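Session 3 - Sorting before you count (and why order matters)

OK so last week we got as far as the goods-in door and ran out of time, so I'm picking up with what happens once the delivery is inside. If you missed it, the short version is that a small stockroom lives or dies by its first hour with a new box. Slavica Grgić has the sign-in sheet, please put your name on it even if you came in late.

The case we're using all term is Plundum, the craft supply shop with the tiny back room. They carry beads, thread, buttons, clasps, that kind of thing, and when I first went through their books the stock figure was off every single month. Not by a lot! But enough that they kept reordering things they already had.

What they did was count first and sort later. A box came in, somebody counted it against the packing slip, wrote the number down, and then the stuff went wherever there was room. The number was fine on the day. By November you could have 35 packs of the same clasp in 3 different places, and the person doing the count would find one of them and order more.

So, sort first. I mean really first, before anyone picks up a pencil. Give each kind of item one home and put the whole delivery into its homes, then count what's in the home, old stock and new together. You get a count you can use, and you catch the mix-ups while the box is still open.

How many homes? My rule of thumb is to start with fewer than you want. People get excited and label everything (I did this with my own kitchen, it was a disaster) and then an odd item turns up and doesn't fit any label, so it goes on the windowsill. Plundum began with 11 categories and went down from there.

Two words you'll need for the reading. A "pick face" is the spot you take items from. "Overflow" is the extra that won't fit there. Purves uses them the other way round in chapter 2 for one confusing paragraph, and I think it's a typo, so go with my version.

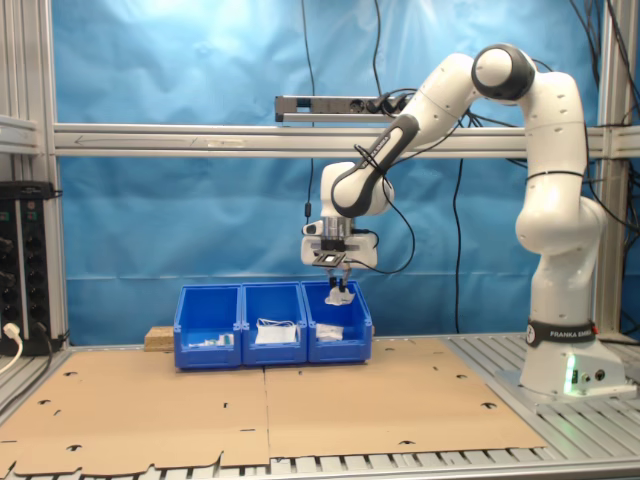

Eleni Babić wrote to me after the last session that sorting first is fine when deliveries are small, but at her job the boxes pile up by noon and if they don't count at the door they can't dispute a short delivery. Fair point! In that case do a quick carton count at the door - just cartons, against the slip - and save the item count for after sorting. Two counts, two different jobs.

For next time, read the Clerkico handout up to the part on returns, and bring a list of everything in one drawer at home. Any drawer. Sort it, count it, write down what you had to move. We'll swap lists in pairs and see whose categories hold up.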